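Handheld gripper recordings jumpy after the first minute — student project
Posted in Clubs and Competitions, Jul 6, 2022

stesley_robotics
Hello all, and thank you for having me on here. I help with a student project at Stesley where the youngsters walk round with handheld grippers and record everyday jobs, and later on the recordings teach the arm to do the same. We've been going since June and have 52 recordings we're happy with, out of 100 we promised ourselves. The trouble is that the position tracking goes lovely and smooth for a bit and then jumps sideways, as if somebody had nudged the whole room! It's much worse at the desk with the lamp on it than anywhere else.

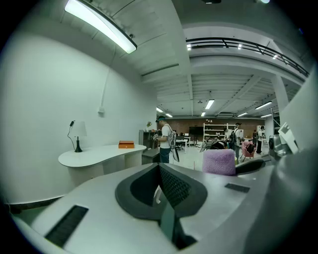

The view from the gripper, desk and lamp on the left.

We've tried a slower walk and a fresh calibration, and we've swapped the grippers over between students. Has anyone had this and got past it?

skutow64
Oh, I do sympathise, we lost most of a term to this. I'd look at your wall first. A big plain white surface gives the tracking very little to hold on to, and when you lean in to the desk it fills half of what the camera sees. We stuck up a few posters and some bits of patterned paper — nothing fancy, odd sizes, none of them matching — and about 40 of our next recordings came out clean before we had another jump. Start each one facing the busy end of the room, too, and turn towards the desk slowly.

wada_club
Try turning the lights down?

cidel_workshop
I'd go the other way on the lights, to be fair, as dim rooms gave us blur. Lock the exposure if your camera lets you, and ask people to stand still while you're recording. Good luck with the other 48!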